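Cadgate BP-2 Bin Picking Cell Guarding and Integration Kit
Product information, standards and installation notes
Jun 29, 2019

The BP-2 kit contains the guarding, safety control and dress-pack parts needed to put a six-axis arm to work over one or more fixed bins. It is sold without robot, gripper or vision system. The integrator chooses these and remains responsible for the risk assessment of the finished cell.

Scope of supply

Mesh panels and posts, with floor fixings
Interlocked access door with guard locking, left or right hinged
Safety controller, pre-wired in a wall cabinet
Reset and emergency stop station, for mounting outside the guard
Helico dress-pack set (braided sleeve, straps, clips and ties)
Gekbridge bin locating feet, one set per bin
Blank risk assessment sheets and a validation checklist

Standards

The kit is laid out for cells designed to EN ISO 10218-1 for the arm and EN ISO 10218-2 for the system and its integration. Risk assessment follows EN ISO 12100. Safety-related control functions are assessed to EN ISO 13849-1 and validated to EN ISO 13849-2. Door interlocks are selected according to EN ISO 14119. Safety distances through and over the mesh are taken from EN ISO 13857.

The kit is supplied as separate parts and carries no declaration for the complete cell. Whoever puts the cell together draws up the declaration and keeps the technical file. If the robot, gripper, bin or workpiece is changed later, the risk assessment must be reviewed and the review recorded.

Good practice at the bin

Most faults reported to our service desk start within a short distance of the gripper. The points below should be settled on paper before the guard panels go up.

Bin position. The taught or calibrated bin position is part of the collision check. Clamps are acceptable during trials, provided their bodies and screws are entered in the collision model along with the bin walls. For production, use the Gekbridge feet and recheck the position whenever a bin is exchanged.

Bin walls. Sloping walls let parts settle against them at an angle. Set a minimum distance between finger and wall and reject any grasp that breaks it. Parts standing close to a wall are left for a later cycle or cleared by hand with the cell stopped and locked off.

Reflections. Bare metal floors and worn panels send light back to the sensor. Run the detection test on an empty bin and again with parts in it, under the lighting used in production. Allow for changes in the floor surface as it wears.

Cable routing. Lines to the gripper must follow the wrist through its full working range without pulling tight or dropping into the bin. Leave a loop at the wrist, hold it at both ends, and sleeve any length that runs against another cable. Test the loop at reduced speed with the wrist at its limits.
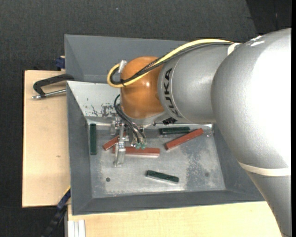

Technical data

Bin rim height above floor: up to 700 mm
Mesh opening: 40 mm
Bins per cell: 2
Safety door channels: 2
Panel finish: powder coat, dark grey
Door hinge side: to order

Commissioning

Commissioning is carried out in manual reduced speed mode, with the enabling device in the hand of the person inside the guard. No second person enters without an enabling device of their own. Automatic mode may be selected only with the door closed and locked and the reset made from outside, from a point with a clear view of the whole guarded space.

Loss of grip must be treated as a foreseeable event. Check that a part released at full speed stays inside the guard, and that loss of air or power does not open the gripper where this would create a hazard. Record the payload, tool centre point and load data used in the test.

Periodic inspection

Inspect straps, ties and sleeving monthly. Test door interlocks and emergency stops at the interval given in the risk assessment. Replace any hose showing flattening or cuts. Gripper fingers are checked against the drawing after every recorded collision.

Changes to this issue

The section on cable routing was rewritten in April following comments from Alarcón, our installation partner. The table of door hinge options has been withdrawn; see the order form.

Technical contact: Pascal Cordier, Cadgate machine safety. Please quote the cabinet serial number with all enquiries.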